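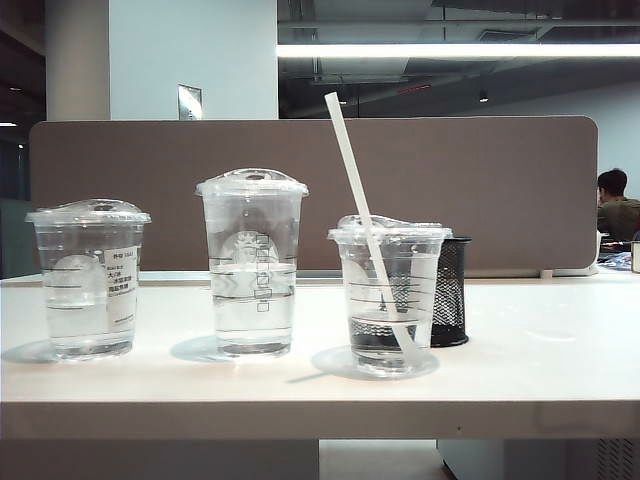 3 min read

Section 4. Setting Out and Checking the Transparent-Object Station

4.1 Purpose

This section applies to the tabletop handling cell at the Urham office and to the identical cell at Salinas. It covers the cup set used to check the arm's depth sensing and grip height after cleaning, relocation or replacement of the wrist unit. Clear plastic and water are difficult for the depth sensor, and a cell that passes with opaque blocks may still fail with cups.

4.2 Before you begin

The arm must be parked in its home position, clear of the tabletop, with the drive power off. The operator signs the cell log before placing any item on the table.

CAUTION: Liquids are permitted on the tabletop only while drive power is off, or during a supervised run. Keep the floor panel and the desk pedestal vents dry.

4.3 Placing the cups

1. Wipe the white tabletop with a dry cloth. Do not use glass cleaner, which leaves a film that the sensor reads as a second surface.

2. Place three clear cups in a row across the table, in front of the fabric partition. Use three different heights – medium, tallest, shortest – from left to right.

3. Fill the left and middle cups to about two-thirds. Fill the right cup lower, to about one-third.

4. Add ice to the left cup only. Printed order labels may remain on the cups.

5. Fit a domed lid to each cup. A crumpled or slightly misaligned lid is acceptable on the shortest cup and need not be replaced.

6. Place a long straw in the shortest cup, leaning at an angle and rising well above the lid.

7. Stand the black mesh pen holder directly behind the shortest cup. Its grid should show through the plastic.

NOTE: Leave the overhead fluorescent fixture on. Readings taken under other lighting are not comparable and will be rejected by the reviewer.

4.4 Running the check

8. Clear hands and tools from the table. Restore drive power and select program 859.

9. Start the run at reduced speed. The arm approaches each cup in turn, closes to light contact below the lid, and withdraws without lifting.

10. Compare the recorded rim heights with the values on the cell card. A difference of up to 2 mm is acceptable.

11. If the arm stops with code 1028, it has taken the pen holder for the cup wall. Repeat the depth calibration in Section 3 and run the check once more.

CAUTION: Do not steady a cup by hand during the approach. Press the stop button and begin again from step 8.

4.5 After the check

Park the arm, switch off drive power and empty the cups at the sink. Ice that has melted during the check is not a fault. Record the result in the log and send failed readings to Iveta Michalík at Urham or Babak Nouri at Salinas before the cell is returned to use. The check is repeated every Friday.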